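Sorting out my uncle's papers, part two

Since the last post I have been back to the house twice and the spare room now has a floor again. I thought I would write down how the sorting has gone, partly for my cousins, who keep asking, and partly so that I remember what is in which box.

For those who missed the first part: my mother's brother kept everything. He worked for most of his life at Ogbonna, the seed merchants, first in the warehouse and then in the office, and he brought the habits of the office home with him. Receipts went on a spike. When the spike was full he put the receipts in an envelope and wrote the year on the front. He started in 1971, the year he bought the house, and carried on until he went into the home. Letters, seed lists, bank statements and instruction booklets all went into folders, and the folders went into whatever box was to hand.

I began by making the mistake of reading. On the first day I sat on the landing with one box and read every sheet of paper in it, and by four o'clock I had thrown away two bus timetables. It was a pleasant afternoon but at that rate I would have been there until next winter. On the second visit I set a rule. Each paper got a look at the top few lines and then went on one of four piles: keep, ask the family, shred, recycle. Anything I wanted to read properly went on the keep pile and I read it at home in the evening.

The rule mostly held. It broke down over the letters from Joleck, which is the village where my grandmother grew up. I had never seen these before. There are 16 of them, all from her sister, and they are mainly about weather, hens and who had been ill. One has a long complaint about a neighbour's wall that goes on to a second sheet and then up the margin. My mother remembers the wall. She says it was still leaning when she went there as a girl, and that her aunt would not walk on that side of the lane.

The letters are on thin blue paper and some had been folded the same way for so long that the creases were starting to go. I asked Kianoush Sharifi about them. He used to work in a county record office and now lives two streets from me. He told me to open them flat, leave them under a clean sheet of blotting paper with a couple of books on top, and not to use sticky tape on anything, ever. He also said to take the paper clips off, as they rust and mark the page. I filled a jam jar with paper clips. About half had already left a brown line.

He was less interested in the bank statements. His advice was to keep the ones that show the house being bought and the ones from the last few years, in case the solicitor wants them, and to shred the rest. I did this over one Saturday with a shredder borrowed from work. It cuts out if you give it more than six sheets and then needs a long rest, so I shredded in batches and did the airing cupboard in between. The shreddings went to a friend with rabbits.

The seed lists were harder. Ogbonna put out a printed list every spring and he had nearly all of them, with his own notes in pencil beside the things he grew. "Slow." "Good, but slugs." "Not again." There was a runner bean called Druden that he grew every year as far as I can tell, and the note beside it is always just a tick. I have looked for it in the current catalogues and can't find it. If anyone reading this has grown it, or knows whether it is sold under another name, please leave a comment.

I had assumed no one would want the lists, but the local gardening society has a shelf of that sort of thing and said yes at once. I have kept three for us, the ones with the most pencil, and they can have the others. They are coming to collect, so I have put them by the front door with a label on.

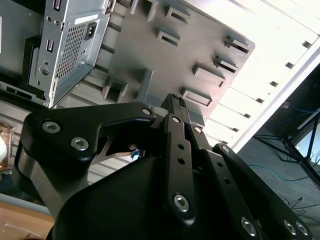
Photographs were the next job. He was not a great one for taking pictures but people sent him theirs, and he put them in a biscuit tin without writing anything on the back. I know perhaps a third of the faces. My plan is to take the tin to my mother's and go through it with her, a few at a time, and write the names on the back in soft pencil. Kianoush says pencil only, and to press lightly on a hard surface so the writing doesn't come through to the front. My mother tires quickly with this sort of thing, so it will probably take most of the spring. I would sooner do it slowly than end up with a tin of strangers.

There are also some slides. I have held a few up to the window and they seem to be mostly gardens. I have not decided what to do about those. The shop in town will copy them but charges for each one, and I don't want to pay for 300 pictures of dahlias. I may choose twenty or so and leave it at that.

The instruction booklets went fast. If we no longer had the thing, the booklet went in recycling. This took care of the twin tub, two vacuum cleaners, a tea maker and a Monel electric blanket, which I remember being frightened of as a child. I kept the booklet for the boiler, because the boiler is still there and whoever buys the house will need it. I also kept the one for his sewing machine, as my cousin is having the machine.

The receipts on the spike I had meant to throw out without looking. Then I opened the envelope for the first year and found the receipts for paint, lino, a kitchen table and a spade, all from shops that have gone. He must have furnished the place bit by bit, as there is never more than one large thing in a month. I have kept that envelope and the one for 2000, when he had the kitchen redone and, from the look of it, argued with the plumber over every tap. The years in between have gone. I did feel bad about it for a day or so, then stopped.

A few practical things I have learned, in case anyone else has this job coming.

Take your own bin bags and more of them than you think. Paper is heavy, so only half fill them. I split three before I gave in.

Put a label on a box before you fill it. I have one box that I closed up late in the evening with nothing written on it, and I had to open it again the next time to find out it was curtains.

Check inside books. Most had nothing in them, but I found my grandparents' marriage certificate in a road atlas, and we had been about to pay for a copy.

Take a flask and something to eat. There is no shop within walking distance of the house now, and I get short-tempered and start throwing away good things when I am hungry.

Stop before it gets dark. The light in the spare room is poor and I made worse decisions after tea.

If you are doing it with someone else, agree on the piles at the start. My brother came to help for one day and we spent a good part of it moving papers from his recycling to my keep and back again. In the end he did the shed, which suited him better. He has taken the vice and the good fork, and the mower has gone to the people next door, who had been cutting the front lawn since last summer and wouldn't take any money for it.

What is left is the wardrobe in the back bedroom, the loft, and a desk with one locked drawer. We have tried all the keys from the kitchen hook and none of them fit. My brother wants to force it. I would like to try the box of odd keys in the garage first, as it is a nice desk and my niece has asked for it.

The loft worries me more. I have only put my head through the hatch so far and it goes back a long way. I could see suitcases and a rolled carpet. We need a proper ladder before anyone goes up, and the estate agent would like the place clear by the end of March, so that is the next visit settled.

I have started a list of who has what, and I will send it to the family when the loft is done. If you want something from the house and haven't told me yet, please tell me now. The blue jug is taken.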